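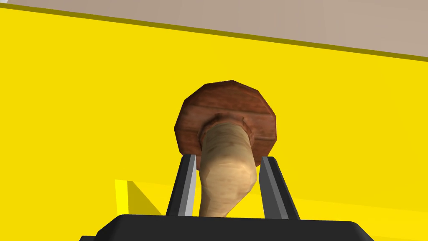 Film TV Comics Games Podcasts Search

Screen > Adaptations > Opinion

Comic adaptations should stop fixing the timeline

2019-10-12

The first season of Plernstead adapts four issues of the comic into eight episodes and puts every event in calendar order. The source does not. Sundqvist's origin is withheld until the third issue, by which point the reader has watched her burn down the harbour office and formed a view of her. The series opens with her childhood. The harbour office goes up in episode six, fully explained in advance.

My objection is structural. Order of disclosure is part of the content of a comic, in the same way that panel size and page turns are. A scriptwriter who sorts the events by date has removed information, even if every event survives the process. The viewer of the series knows the same facts as the reader of the comic and has had none of the same inferences to make.

The usual defence is legibility. Senthil Joseph, who wrote the pilot, told a convention panel in October that test viewers lost track of the two timelines and that the network asked for one. I accept the finding. I do not accept the remedy. The comic separates its timelines by lettering and by a restricted palette: ochre for the past, full colour for the present. Television has direct equivalents in grading and sound mix, both of which can be adjusted after the shoot at modest cost. The pilot uses neither.

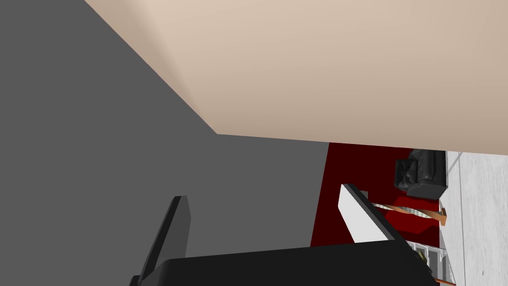
Gripper parts close up, beside beige and grey surfaces. Computer render.

Cavik is the useful comparison. It had a smaller budget and a more difficult source, with three narrators who contradict one another on dates. The showrunner, Sølve Myklebust, kept the contradictions and assigned each narrator a fixed focal length. Few viewers will have noticed the lenses. They did not need to, provided that the cue was consistent, and over the season it was. I found two shots that break the rule, both in the finale, and both can be defended as deliberate.

It is sometimes argued that long-form television has to favour the new viewer, who has not read the books. I agree, and the new viewer is the one who loses most from chronological sorting. A reader can supply the missing structure from memory. Someone meeting Dresard for the first time in episode one of Plernstead, labelled on screen as the future traitor by a flash of the trial, has no way to recover the forty pages in which he was merely a dull harbour clerk.

The second season is in production and will cover the Dresard issues, which run backwards from the trial. Played forwards, they are a fairly ordinary story about a customs dispute. The scripts should leave them in printed order.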